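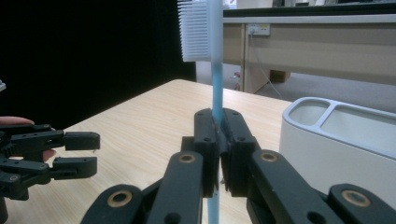 Week 7: Hand-held grippers, a hands-on review of the Plukness kit

Reading before lab: chapter 3 of the course packet (parallel jaws and linkages). Skip the part on suction cups, we'll get to it later.

Why we're spending a whole week on one kit

Last week Abenezer asked how you teach a robot arm to do something fussy, like dropping a toothbrush into its holder, when you can't write down every little motion. One answer is to do the job yourself, with the same kind of fingers the robot has, and record what you did. That's what the Plukness kit is for. You hold a gripper in each hand, squeeze, move, let go, and the camera riding on each gripper sees the job from right behind the fingertips. No arm needed on the table while you do it!

I have been using these things for a full term now and I still get a kick out of them. They feel strange for ten minutes and then your hands just get it. I also have complaints, and you'll hear those too, because the point of this unit is learning how to judge a piece of equipment you might someday have to pick for a team.

What the kit is

The set comes as a pair of grippers with mounts, a camera for each one, spare finger pads and the recording software. Zukisbridge sells the pair for $897. A single gripper is $594, so if you think you'll ever want two-handed tasks, buy the pair at the start. You can see how the math goes.

The fingers are driven by a linkage. Squeeze the handle and both sides close together, so the object ends up centered between the pads. Each link turns on a ring bushing. Look closely at those rings when you get your gripper in lab, and work the handle slowly while you watch them. Most of what you'll feel as "smooth" or "sticky" comes from there.

The pads are the part that touches the object, and they matter more than anything else in the kit. A toothbrush handle is thin and smooth. A hard bare finger can hold it, but it tends to spin. A softer pad gives a little and keeps it from turning in your grip.

What I like

The weight is low enough that you can work a full session without a sore wrist. Hagos Asfaw, who ran the Friday section before me, used an older kit from Gollport that was all metal, and his students had to trade off constantly.

The view is great. You see both fingertips and the gap between them, and in a two-handed task you often see the other gripper come in from the side. That's the information a robot arm would have as well. If you can't tell from the recording whether the brush was gripped near the head or near the bottom, a learning program will have trouble with it too.

And the fingers are narrow. You can take hold of something low on the shaft, close to the table, and stand it straight up. Try that with a wide claw sometime.

What I don't like

Pads. They come off! The strip on the inner face starts to lift at one edge, you ignore it, and pretty soon there is a ragged flap curling into the space where your object should go. A flap like that does two bad things. It changes your grip, and it shows up in the recording right in the middle of the view. The spare pads in the box are not enough for a class. I'd like to see twice as many for the same price.

The other gripe is the handle spring, which is a bit stiff for small hands. Bethel Belay filed down the stop on hers and likes it much better, but check with me before you do the same to a course gripper.

Bench check before you record

1. Open and close each gripper slowly, all the way. Listen for a click. A click means a loose link screw.

2. Look at both pads from the front. Any lifted edge, torn strip or dangling fiber gets written down on the sheet. Trim the small strands. Replace the pad if the tear reaches the gripping face.

3. Wipe the camera lens with the cloth, not your sleeve.

4. Clear the table apart from the things in your task. For the toothbrush exercise you need one brush and the white holder with the two openings. Set the holder toward the right side, near enough that you can reach both openings without leaning.

5. Open the gripper and hold it over the bare tabletop. Check that both fingers show up in the preview and that neither one is blocking the holder.

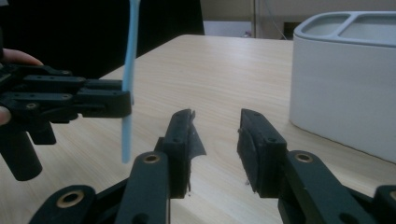
6. Practice the hand-off once without recording. One gripper holds the brush upright, the other comes in lower on the handle, closes, and only then does the first one open. Tekle Ejigu calls it "passing the candle," and everybody goes faster once they've heard that.

7. Record. Up to seven tries per student. Keep the bad ones, we'll want them on the screen next time.

What to watch for in your own recordings

Slow down near the contact. Most first tries look fine until the last inch, and then the hand rushes.

Keep the brush standing straight when you can. A tilt is easy to make with your wrist and hard to see from behind the fingers until the bottom end misses the opening.

Use both compartments of the holder in different tries. They're different sizes, the larger one is forgiving and the smaller one really isn't, and it's fun to see how much your approach changes between them.

If you drop the brush, don't grab it with your free hand. Leave it where it lands and pick it up with the gripper. Recoveries like that are some of the most useful recordings you can make, and the software has a tag for them (press R right after).

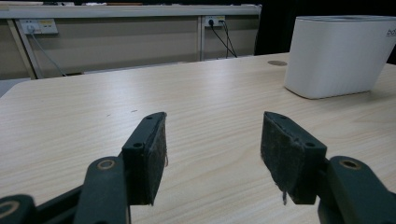

Tsehay Teshome
Lab instructor, Seyoum Technical Program

Felt or rubber?

I get this question every term, so let me give you my take. Felt is quiet, kind to shiny plastic, and easy to cut to size. It frays. You'll see loose fibers at the bottom corners long before the pad stops working, and a worn felt pad with a few strands hanging off can still hold a brush very nicely. Rubber grips harder and stays neat for longer, but when it goes, it tends to peel as a whole strip. For thin handles I reach for felt. For anything heavy, like a full bottle, rubber.

Try both in lab and decide for yourself. I'd love to be talked out of my opinion.

For your write-up

Two pages, due at the start of the October review session. Cover the following in whatever order works for you:

Grip: where on the brush you took hold, and why there.

Wear: the state of your pads before and after, with your notes from the bench check sheet.

View: one moment in your recording where the fingers hid something you needed to see. What would you move, the camera or your hand?

Verdict: would you spend $897 on the pair, $594 on one, or neither? Give me a reason tied to something that happened at your bench. "It was cool" is true and I agree with you, but I can't grade it.

Spare pads are in the drawer under the label printer. Sign for what you take.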